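Progress report: Rivcombe automation outreach grant
Prepared by Kwame Aryee for Kaj Bech
Jun 28, 2021

Hi Kaj,

You asked for something short on how the money is going, and most of this period went into the demonstration visit to Jasusgate, so that's where I'll start. I took the hand-held grippers along and we worked at a table with a checked cloth, a red box lid and a pile of small food items (tomatoes, a mandarin, that sort of thing).
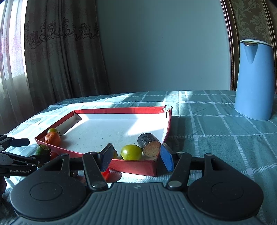
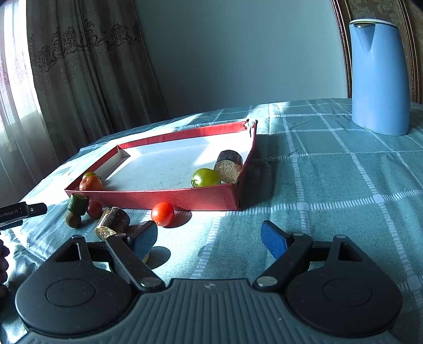
How the visit went

Really well! I'd planned a talk first and hands-on time after, but people wanted the grippers right away, so I dropped half my slides and let them get on with it. The job was easy to explain: pick something up from the cloth, put it in the lid, don't squash it. Everybody reached for the mandarin first. The small tomatoes were the real test, and I heard more good questions about finger pads and grip force in that one sitting than I got in the whole of May.

The question I liked best was why a person should hold the gripper at all if the point is to teach a robot. I gave my usual answer, that the robot learns from how we do it, and then someone wanted to know what happens if we do it badly. We spent a good while on that one (I'm turning it into a page for the handout).

Two people working at the same table was harder than I expected. They kept reaching across each other, and I'd like to try a longer table next time.

Where the numbers stand

We have 957 recorded pick-and-place tries so far, and 308 of those came from the Jasusgate visit. The target in the grant is 2000, so we're a bit behind, but I'm not worried yet. We've done 7 visits and they are getting quicker to set up.

Money

Travel is under budget. Printing is over, mostly my fault for ordering the handouts before the wording was settled. I'd like to move a little from travel to printing if that's okay with you.

Still open

Jaidee hasn't confirmed a room for the next demonstration. I've written twice and will call this week.

Bramis wants to send people along to watch. I said yes in principle, but could you check whether the grant terms allow guests from a company?

I'll send the expense sheet separately once the last travel receipt comes in.

Kwame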